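Flollwood Residential Services — Facilities Help Desk
Ticket subject: Recurring damp smell and sticking drawers, second-floor bedrooms, Kelemen House
Category: Building fabric / Ventilation
Priority: Normal
Status: Closed
Opened: Jul 24, 2019
Assigned to: Botond Medve, Building Services

Summary as submitted by the house office

Residents of four bedrooms on the north side of the second floor have reported a musty smell, which is strongest in the morning. In two of these rooms the drawers of the bedside cabinets have become stiff and will not close fully. The house office has asked residents to open their windows during the day, with little effect. No leak has been seen. The office requests an inspection and asks whether the furniture should be replaced under the existing agreement with Juvamwood.

Initial response

The request has been accepted. The house office is asked not to order replacement furniture until the cause of the damp has been established. Swollen timber is usually a result of moist air, and new cabinets placed in the same rooms would be likely to behave in the same way. Residents should be told that they may empty the affected drawers and keep clothing elsewhere for the time being.

Please confirm the following before the first visit: whether the bathroom extractor fans on the corridor can be heard running, whether laundry is being dried in the bedrooms, and whether any radiators have been turned off at the valve.

Reply from the house office

The fans can be heard in all rooms. Laundry is being dried indoors in at least two rooms, as the drying room on the ground floor has been locked since the change of contractor. All radiators are off for the summer.

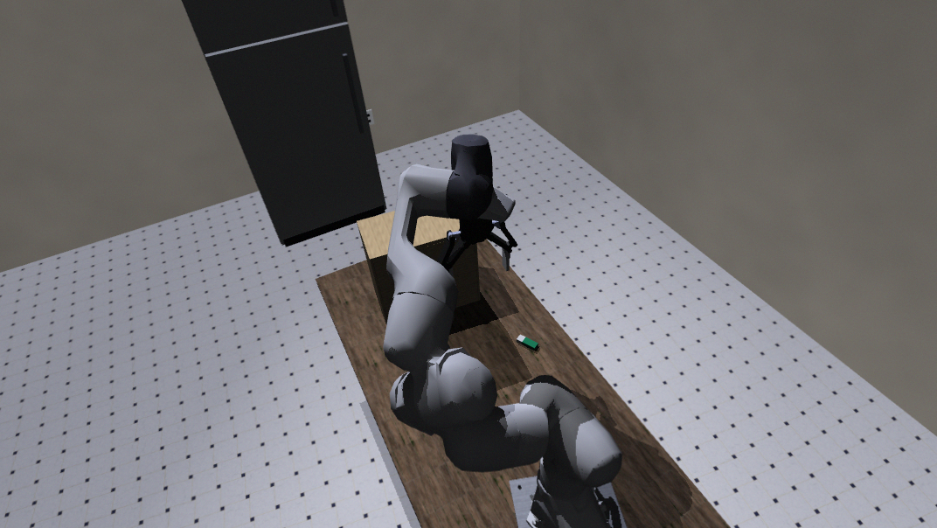

First visit: findings

The inspection was carried out with the rooms in normal use. The walls were checked with a damp meter at skirting height and again at shoulder height. Readings at skirting height were normal, so rising damp has been ruled out. Readings were raised in the upper corners of the outside wall, behind the curtain line, and light spotting was found on the paint in Room 9.

The extractor fans were tested with a sheet of tissue held against the grille. In Rooms 4 and 6 the tissue fell away. The motors are turning, but very little air is being drawn. This explains why the fans were reported as working. A fan that can be heard is not always moving air, and the house office is asked to use the tissue test in future before reporting a fan as in order.

The ceiling hatch on the corridor was opened and the ducts were followed as far as could be reached. The flexible duct serving the two rooms has come away from its collar and is discharging into the ceiling void. The insulation beneath the loose end is wet to the touch. The remaining ducts appear sound.

Action 1: Reconnect duct and fit a new clip. Responsible: Building Services.
Action 2: Remove and replace wet insulation. Responsible: Building Services.
Action 3: Reopen the drying room. Responsible: house office.
Action 4: Clean spotting in Room 9 and repaint once dry. Responsible: decorating team.

Note on furniture

Juvamwood has been contacted and has stated that swelling caused by room conditions is not covered by the agreement. Building Services considers this a fair reading of the terms. Drawers should not be planed or sanded while the timber is swollen, as they will be loose when it dries. A plain wax candle rubbed along the runners is sufficient as a short-term measure. Oil should not be used, as it stains and attracts dust.

Comment from the house office

The drying room has been reopened. The key had been placed on the wrong ring and was found in the boiler house. Residents have been notified by a letter under each door. One resident asks whether a portable dehumidifier could be provided until the duct is repaired.

Reply

One Lesov dehumidifier is held in the central store and may be borrowed for the period. The tank must be emptied each morning and evening and the windows kept closed while the unit is running. It should stand on the hard floor of the corridor or on a tray, and its lead must not cross a doorway.

Second visit: work carried out

The duct has been reconnected to its collar with a metal clip in place of the original tape, which had dried out and lost its grip. The wet insulation was taken out in bags and the void left open for two days with the hatch guarded. New insulation was then laid, keeping a clear gap at the eaves.

Both fans were tested again after the repair. The tissue held firmly in Room 4. In Room 6 it held weakly, and the grille was taken down for cleaning. A thick layer of lint was removed from the blades and the inside of the housing. The tissue held firmly on the repeat test.

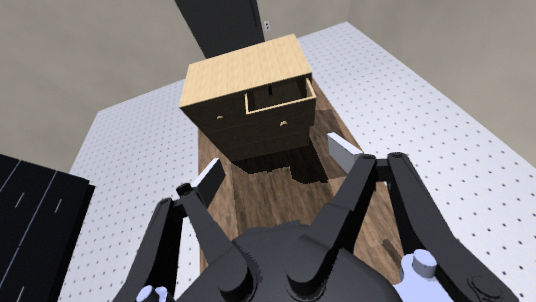 The run-on timers were found to be set to their lowest position, so that the fans stopped almost as soon as the light was switched off. They have been reset to allow the fans to continue after use. Residents may notice this and report it as a fault. The house office is asked to explain that the fans are meant to run on, and that the isolator switch above the door should be left in the on position at all times.

Comment from the house office

Residents report that the smell has gone from three of the rooms and is much fainter in the fourth. One drawer still catches at the front left corner. The dehumidifier has been returned to the store.

Reply

The smell in the last room is to be expected while the plaster dries out. The remaining drawer should be left until the heating season has begun. If it still catches in December, please raise a new ticket under Joinery and quote this one. It should not be forced, as the front may part from the sides.

Closing notes

Damp meter readings on the outside wall have returned to the normal range in all rooms inspected. The spotting in Room 9 has been cleaned off and the wall repainted. Cleaning of the bathroom fan grilles on this corridor has been added to the yearly schedule — it had been left off when the list was last revised — and the other corridors are being checked for the same omission.

No furniture was replaced. Ticket closed by B. Medve with the agreement of the house office.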